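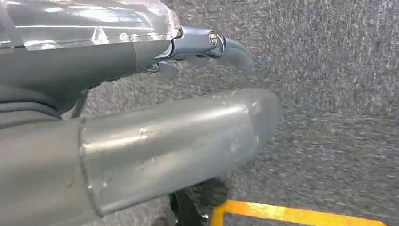 Shadi Hakim

Workplace automation (on the shop floor at Clernstead)

Workplace automation means handing part of a job to a machine that can carry it out with little or no help from the person who used to do it. That covers a huge range, from a timer on a paint oven to a robot with two hands, and I've worked next to most of it. I wrote this entry for the Clernstead work wiki because the old one was three sentences long and two of those were about printers. I'm a fitter, so you're getting a fitter's version. Please fix what I get wrong!

What the word covers

People at our place use "automation" for at least two different things, and it causes arguments. The first is fixed automation, where a machine does the same motion forever and you build the work around it. Our old strip cutter is like that (feed, clamp, cut, feed, clamp, cut, and heaven help you if the stock comes in bent). The second is flexible automation, where the same machine can be set up for one task in the morning and another after lunch. Robot arms belong in the second group, and robot hands with jointed fingers are the far end of it. A plain two-jaw gripper is cheaper and tougher. A hand with fingers can get hold of things that were designed for people, like knobs and pull handles, so you don't have to redesign everything in the building first.

There's also the stuff in between that gets left out of most articles. A scheduling program that decides who works on what is automation too, and if you ask me it changed my day more than any arm ever did.

Reaching, and why it's hard

Most of what I know about robots comes down to reaching. Lifting is pretty well understood. You work out the weight, you pick an arm that can take it, done. Getting a hand into a narrow space with painted panels on one side and something shiny and expensive on the other is a whole different problem, and it's the same problem for me as it is for the machine. The forearm has to fit as well as the fingers! New people always plan the grab and forget that there's an elbow somewhere behind it. 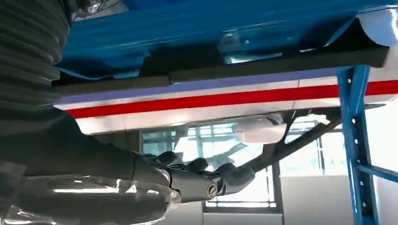

And then there's seeing what you're doing. When I reach under a body panel, half the time I'm working by feel, with my cheek against the paint and my eyes on the far wall. A robot without touch sensing in its fingers can't do that, so it needs a camera close to the hand, and then you have to think about daylight and reflections. Glossy paint throws light back at you, chrome is worse, and big windows mean the same job looks different in January than it does in summer. I used to think the programmers were being fussy about the blinds. I've come around.

What changes for the people

This is the part I really wanted to write. When the first arm went in at Honano, where I worked before, we were told it would take over the dull jobs, and it did take some of them. It also made new ones. Somebody has to load the parts facing the right way, keep the floor clear, wipe the lenses, and stand there with a hand near the stop button during setup. Those jobs aren't glamorous and for a long time they weren't written down anywhere, which meant they weren't in anybody's hours either.

The log we kept there covered 123 shifts. Across those shifts we wrote up 872 stops, and I typed a lot of them in myself, with one finger, at the end of the night. A good many were tiny: a part sitting crooked, a cable where it shouldn't be, a guard left open. What I took from it was that the people nearest the machine knew the causes long before the report did. At Cledier, a shop across the river that takes in the same kind of work, they put a fitter in the planning meeting from the start, and I wish we had.

Skills shift too. I've gotten better at explaining what I do (try telling someone exactly how tight "snug" is) and I'm a bit rusty at a couple of things my hands used to know. My advice is to keep doing the manual version now and then, so you can still step in when the machine is down. We set aside 7 hours a month for that, and I'd happily take more.

Sore shoulders deserve a mention. Working overhead is rough on the body, and for me that's the best argument for automation there is. If a machine can hold its arm up under something all afternoon, it's welcome to it.

Space and safety

Robots need room, and the room usually comes out of somebody's walkway. Painted floor lines and barriers only help if everyone agrees what they mean, so agree on it before the machine arrives. Low objects catch people out more than tall ones do, and I have the shin to prove it. Get the stop procedure on a card, in big print, and have every new starter walk through it with the power off first.

Local terms

Ghanem: our name for the practice routine run before any new setup, after the fitter who wrote it. You'll hear "give it a Ghanem." It's 100 slow passes, with a person watching every one of them.

Shadowing: standing next to the machine while it learns your job. Paid at your normal rate, so check your slip.

Dry reach: moving the arm through the whole path with nothing to pick up. Do it before the Ghanem and again after anyone shifts the fixtures, even by a little.

Last edited 19/06/2025. The section on pay grades is still missing and I'd love for someone from the office to write it.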